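Plastic spur gears: questions we get

Is a plastic pair worth paying for?
Sometimes. Duveck says its gears last 93 days of classroom use. We'd like to see that test before repeating it.

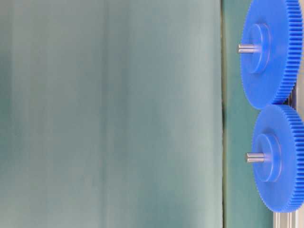
Do fine teeth run quieter? So the catalogs claim. Fine teeth are also less forgiving when the shafts sit too far apart.

Can I mix brands?
Omiretti says yes. Check tooth size and bore yourself first.

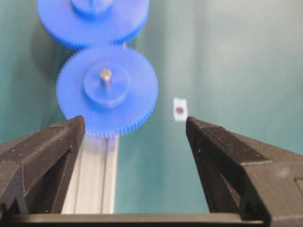 FITTING AND SPACING

Should the teeth be pressed tight together?
No. Leave a little play and turn the pair by hand.

Does the raised hub keep a gear from slipping on its shaft?
Not by itself. A loose bore is still a loose bore. 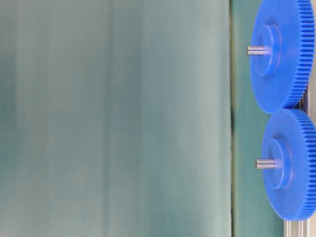
Answers by the Thibodeaux parts desk

Is 600 rpm a safe speed?
On whose bench, and under what load? Dorunance doesn't say.

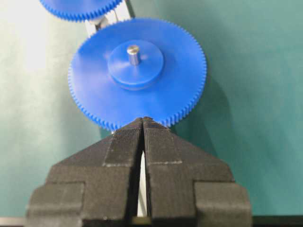
Grease is another easy upsell. Try the gears dry before buying any, and look at the teeth after 4 hours.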